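Moving a mooring deposit to the following season

Yung-ching Pan
Clandum, berth holders' section

We have a 12-meter sloop and paid a deposit in December for a summer berth at Gronstead. Now my wife's work has changed and we can't get away until next year. The marina office says the deposit is 154 and "not normally transferable," whatever normally means. Has anyone had one moved to the next season? I don't want to lose the berth as well as the money, as we were on the waiting list for 5 years.

Bematel

Ask them in writing, and ask before the berth is due to start. I did this at a different marina and they moved the whole amount, but they wanted the request by email with the boat's name, length and insurance number on it. Phone calls got me nowhere. Also read the back page of the berth contract. Ours had a paragraph on "deferred occupation" that the front desk had never heard of. If yours has one, quote it.

The waiting list is a separate matter. Some places put you back at the bottom if you skip a season, even when they keep your deposit. Get them to confirm both in the same reply.

tidewrack

just sublet it, everyone does
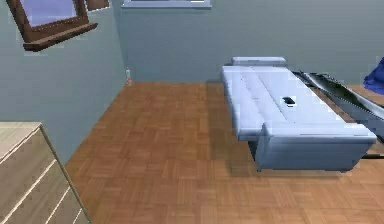 Gronstead, August 2019

Wattanapong

Please don't sublet without asking. The harbor master here checks boat names against the berth sheet and a neighbor of ours lost his place over it. What you can do is offer the berth back for visitor use. The office rents it by the night and you stay on the books as the holder. We did that for one season — the deposit carried over, minus an admin charge. The form is kept at the fuel dock office and has to be in 5 weeks before your start date.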